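Hand-held grippers at the Dolorham shed
30 Jun 2024 | by Man-sik Hwang
5 comments | 100 shares

A few of you asked how the gripper build is going, so I've finally sat down to write it up. The short version is that we've got a pair of them, a left and a right, and you work them by hand over a table. No arm yet! The idea is to get the fingers and the handles feeling decent first, then worry about the motors and the rest later on (probably much later, knowing our Thursday-to-do list).

The fingers have eaten most of my spring. Bare ones are hopeless on anything slim, so ours are padded now, black and a bit crumpled, and I'm very fond of them. I went through more than 100 scraps of covering before I stopped fiddling.

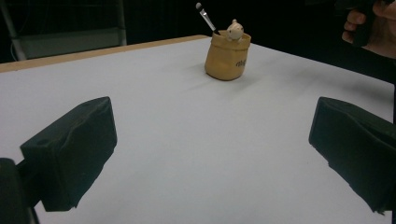 Ladau, the little parts shop in Gasport, sorted us out with screws and offcuts again, and the whole lot so far has come to £367. I'd budgeted less than that, but I also bought the wrong cable in February and then bought it a second time, so I've only myself to blame.

We've been practising with small everyday bits, a thin pen-like stick and a little cup with a figurine in it. The stick is the tricky one. Anything that lies flat gives you next to nothing to get under, and you need to come down at a slant – too steep and the pads just push at the table. Using both hands together takes some getting used to as well, and my shoulders know about it the next day.

The foam board on the tabletop was a late idea and a good one. It's pale and plain, so you can see the fingers properly against it, and it's kinder to the pads than wood.

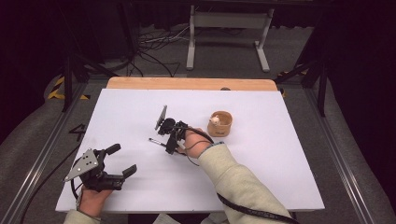
Can you build a pair at home without a workshop?
If you've got a sturdy table and a free corner you can, though you'll want to borrow a decent drill for the plates.

Next job is tidying the cables, which get everywhere. After that I'd like to try the handles on people with smaller hands than mine. The Bakke group up the road have offered to come and have a go, and I've said yes before they change their minds.

Contact the shed | © Dolorham Shared Workshop | Back to top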